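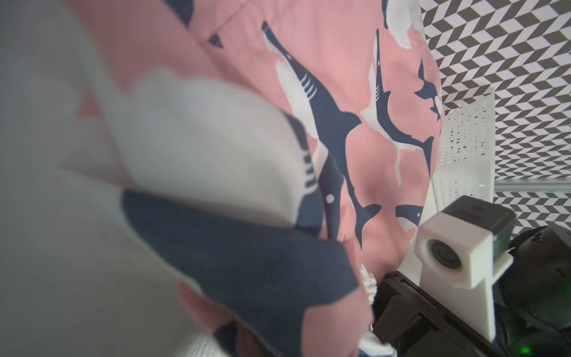 Lesutard: wash shrinkage records for home-sewing fabrics

Lesutard is a table of before-and-after measurements for woven and knit fabrics washed and dried on household machines. Each row is one swatch through one wash and dry cycle. The records were collected by members of the Tarkau sewing room and are published as CSV files with a short Python loader.

The data is meant for people who cut from yardage and need a starting estimate of how much length and width a fabric will lose. It can also be used to check the shrinkage allowance in a pattern calculator.

Status

Maintained. New rows are merged in batches. The column layout is frozen for the current major version and any change to it will go into a new file.

Contents

swatches.csv: one row per swatch, with fiber content, structure, weight class and source
cycles.csv: one row per wash and dry cycle, keyed to swatches.csv
machines.csv: one row per washer or dryer
excluded.csv: rows removed from the main tables, with a reason code
loader.py: reads the tables, joins them and computes percentages
CHANGES.txt: release notes

All files are UTF-8 with Unix line endings. The separator is a comma. Text fields that contain commas are quoted.

Getting started

Put the folder anywhere on your path and run loader.py with the name of the folder as its only argument. It writes joined.csv to the current directory. There are no dependencies outside the standard library. Python 2 is not supported.

If joined.csv already exists, the loader stops with an error. Pass --force to overwrite it.

Fields in swatches.csv

swatch_id: letter prefix for the contributor followed by a serial number. IDs are never reused.
structure: plain, twill, satin, jersey, rib, fleece, gauze or other. Double gauze is entered as gauze with a note.
fiber: as given on the bolt end or the shop listing. Blends are written largest share first, separated by slashes. If the shares are not known the field ends in a question mark.
weight_class: light, medium or heavy, assigned by hand. See Known problems.
finish: solid, printed, yarn-dyed, greige or unknown. Printed covers pigment and reactive prints alike. Very few contributors can tell them apart after purchase.
prewashed: yes, no or unknown. Thrifted fabric is always unknown.
selvage: yes if the swatch was cut with a selvage attached, otherwise no.
note: free text, may be empty.

Fields in cycles.csv

swatch_id: matches swatches.csv.
cycle: counts up from the first wash.
washer, dryer: matches machines.csv. A dryer value of LINE means hung, FLAT means laid on a rack.
temp: cold, warm or hot, as marked on the machine.
warp_before, warp_after: length along the grain, in millimeters.
weft_before, weft_after: length across the grain, in millimeters.
pressed: yes if the swatch was ironed before it was measured.
measured_by: initials.

For knits, warp means the direction of the wales and weft means the direction of the courses. Separate columns were considered and rejected because most users of the table want to filter on structure and then read the same two fields.

How swatches are prepared

Swatches are cut square, on grain, from a single layer. Wovens are torn or cut along a pulled thread. Knits are cut with a rotary cutter after resting flat overnight. Raw edges are overlocked with polyester thread at a medium tension. Swatches from fabric that frays heavily are overlocked twice.

Measuring marks are sewn in, not drawn. Early swatches were marked with a laundry pen, and on dark prints the marks could not be found again after the second wash. All pen-marked swatches have the code PEN in the note field. They were kept wherever both marks were still readable.

Three pairs of marks are sewn in each direction, set in from the overlocked edge. The value in the table is the mean of the three. The individual readings are kept on paper at Tarkau and can be requested, but they have not been typed up.

How swatches are washed

Swatches are washed with a normal mixed load of similar color. They are not washed alone. A swatch by itself in a large drum gets less mechanical action than yardage does, and the early results from solo washes came out too low to be useful. Those rows are in excluded.csv with the code SOLO.

Detergent is whatever the contributor uses at home. It is not recorded. Fabric softener is not allowed. Dryer balls are allowed.

Swatches dried by machine are taken out when the machine's own sensor ends the cycle. Older dryers without a sensor are run for a fixed time, given in machines.csv.

How swatches are measured

After drying, a swatch rests flat for a minimum of 5 hours before measuring. It is smoothed by hand without pulling. A steel rule is used; cloth and fiberglass tapes are not accepted. Readings are to the nearest millimeter.

Wovens may be pressed. Knits may not. A pressed swatch and an unpressed swatch of the same fabric can differ by more than the shrinkage itself, especially in gauze and seersucker, so always filter or group on the pressed column before comparing anything.

Coverage

The current release covers 34 fabrics, with several swatches for each. Quilting cotton is the largest group and makes up most of the printed rows. Flannel and linen follow. Rayon challis has enough rows to be useful for the first cycle only. Wool is represented by a single melton and should not be used for anything.

Most fabrics were run through 6 cycles. Jersey and rib were run through 7 after it became clear that the width was still moving. Contributors were free to stop early, and a missing later cycle does not mean the swatch was damaged.

Directional prints

Large directional prints are a frequent reason for people to look at this table, so a few words on them. When a fabric loses more in length than in width, the print motif loses it too, and a repeat measured on unwashed yardage will not match the repeat on washed yardage. Matching across a seam only works if both pieces have been through the same treatment. The table has no column for repeat length. You can apply warp shrinkage to the repeat printed on the bolt end and get a usable number.

Scattered novelty prints have no strict match line and can generally be cut with the plain shrinkage allowance.

Known problems

Weight class is subjective. Two contributors put the same poplin in different classes. A kitchen scale is now used at Tarkau for new swatches but the older rows have not been revisited.

Machine temperatures are nominal. Warm on one washer may be cooler than cold on another in summer. Do not treat temp as a physical quantity.

Fiber content comes from the seller. Burn tests were done on a few remnants, and one bolt sold as cotton was clearly a blend. That fabric is listed with a question mark.

Flannel swatches from prefix E were overlocked too tightly, and the edges drew in. The marks sit far enough from the edge that the readings look acceptable, but the variance is higher than in the other flannel rows.

Negative shrinkage appears in several jersey rows. These are real readings. The fabric grew in one direction and shortened in the other.

The loader rounds percentages to one decimal place. If you need the unrounded value, compute it from the millimeter columns.

Uses that are not supported

The table does not support claims about a brand, a mill or a shop. Seller names were removed before release and requests for them will be declined. It is also no substitute for a laboratory test under a published standard, and none of the methods described here follow one.

Do not use it to predict shrinkage in finished garments. Interfacing, seams and elastic all change the result.

Related tools

Plillosik, a yardage calculator, reads joined.csv directly and takes the median of the matching rows as its default allowance. It falls back to a fixed percentage if fewer than five rows match. Issues with the calculator should be sent to its own tracker.

The Nikolaidis block-fusing notes were used for the section on interfacing in earlier versions of this file. That section has been removed.

Contributing

Send swatch rows and cycle rows together. Rows without a matching machine entry are held until one is supplied. Use an existing machine ID if you washed at Tarkau. Batches that arrive by noon on Friday go into the next merge.

Before sending, run loader.py with --check. It looks for duplicate IDs, readings where before and after appear to be swapped, and structure values outside the list. It does not catch warp and weft entered the wrong way around. Please check those by hand if your swatch has no selvage.

Contributions of corduroy, canvas and anything with wool in it are wanted most. Quilting cotton is no longer needed.

Contributors

Dzifa Lamptey: protocol, wovens, prefix D
Ekow Sowah: flannel and linen, prefix E
Gifty Ansah: knits, prefix G
Kwaku Tetteh: loader and checks
Ayuba Nartey: machine records, data entry

License

The tables may be copied, changed and redistributed with credit to Lesutard. The loader is under the same terms. No warranty is given for either.

Changes in this release

Added the finish column.
Moved solo washes to excluded.csv.
Corrected swapped warp and weft readings for two linen swatches, prefix E.
Fixed a loader crash on empty note fields.
The fleece rows added in March were missing their dryer IDs; these have been filled in.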